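Treltdale laundry course adds a unit on folding trousers at home

TRELTDALE, 2022-02-02. The household skills course run by the Treltdale adult learning center has a new unit on folding trousers without an ironing board or a table. The unit was written over the winter and covers dark casual trousers, the type most often brought in by people taking the class. It replaces a single page in the old handbook that dealt with pressed dress pants only.

The change follows a survey the center ran in December. Of the people who returned the form, 91 said they fold laundry on a bed. The old handbook assumed a table, and its instructions called for a hard edge to fold against. A mattress gives under the hands, and a fold pressed into it tends to spring back once the cloth is lifted.

The new method starts with the trousers laid sideways, waistband to the left and legs to the right for a right-handed person. The near leg is smoothed first, from the waistband toward the hem, with the flat of the hand. The far leg is then drawn over it until the two hems meet. Waistband and hems are the two places to check before going further. If either is out of line, the finished fold will lean.

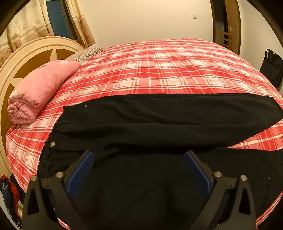

Gathered waistbands get a section of their own. Elastic pulls the cloth into small puckers, so the top edge never lies straight, and people who try to flatten it usually end up stretching it. The handbook now says to leave the gathers alone and line up the side seams. On trousers with a button at the waist, the button should be fastened before the legs are brought together. A raised fold near the button is normal and is taken up by the next step.

From there the legs are folded toward the waist, once at the knee and once more if the storage space calls for it. The course allows either a half fold or a thirds fold. The half fold is quicker and suits a shelf. The thirds fold makes a smaller, thicker packet that can stand on its edge in a drawer. Both are taught in the same session, using the same pair of trousers, so that the sizes can be compared.

Black cloth raised a separate problem during the writing of the unit. Creases and seams are hard to see in it under ordinary bedroom lighting, and a leg that is twisted at the knee can pass for a flat one. The handbook recommends finding the seams by touch, running two fingers down the inside of the leg. It also recommends a light or patterned sheet under the work. The outline of the garment is easier to follow against it, and on a plaid sheet the lines of the pattern can serve as a rough guide for squaring the hems.

That last point comes with a limit. Plaid is a fair guide only when the sheet is pulled tight. Once the sheet has ridden up, the lines bend with it, and trousers lined up to a bent stripe will be folded crooked. The instructions call for the bedding to be straightened and tucked before the first garment is put down, and again between garments if it has shifted.

Lint is covered briefly. Pale specks show on black cloth more than on any other color, and folding presses them in. The course suggests one pass with a lint brush on each side, waist to hem, before the legs are brought together. Tags and loose threads should be checked at the same time. A thread at the waistband should be trimmed, never pulled, as pulling can gather the stitching further.

The unit also describes what to do when a garment has to be picked up and started over. The usual habit is to grab it by the middle. With soft trousers this makes a bundle in which the waistband and the hems are no longer easy to find, and it often drags the sheet along with it.
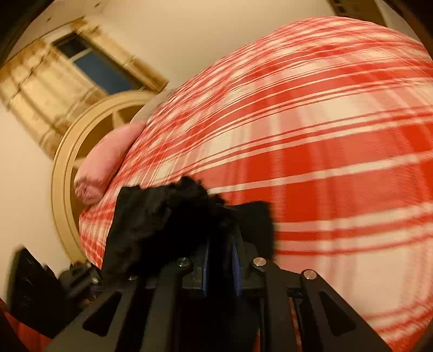
Recovery takes four steps in the handbook. The bundle is set down and released. The waistband is located, by the button if there is one. The trousers are lifted by the waistband with both hands, one at each side seam, and allowed to hang until the legs drop. They are then laid down again from the hems up. The handbook warns against shaking them out hard over the bed, which spreads lint across the bedding.

Bulky bedding in the work area is the other common cause of trouble named in the text. A blanket or a loose sheet pushed into a heap takes up the space needed for the legs, and small items get lost in its folds. The recommendation is to clear the full width of the bed, or at least a strip longer than the longest garment in the load. If the bedding is part of the same load, it should be folded last.

Copies of the unit were printed by Joteck, a local print shop, on coated card that can be wiped clean. The first run was 700 copies. Of these, 600 go to people already signed up for the spring term, and the rest will be kept at the front desk of the center. The card is printed on both sides, with the half fold on the front and the thirds fold on the back. The steps for starting over appear at the foot of each side.

The session will be held in the upstairs room of the Pîrvu building, where the center already teaches mending and stain removal. It lasts 2 hours. People taking part should bring one pair of clean, dry trousers, preferably dark and preferably soft. Stiff denim is not suitable for the first exercise and is covered in a later session, together with lined trousers and trousers with a permanent crease.

No fee is charged to those enrolled in the full course. Others may attend the single session if there is room, and should ask at the front desk ahead of time. The Kilora bus stops outside the building.

A matching unit on fitted sheets is being drafted for the fall term. The center is asking people who fold their bedding alone to send in the method they use, with the size of the bed and a note of whether a table is available.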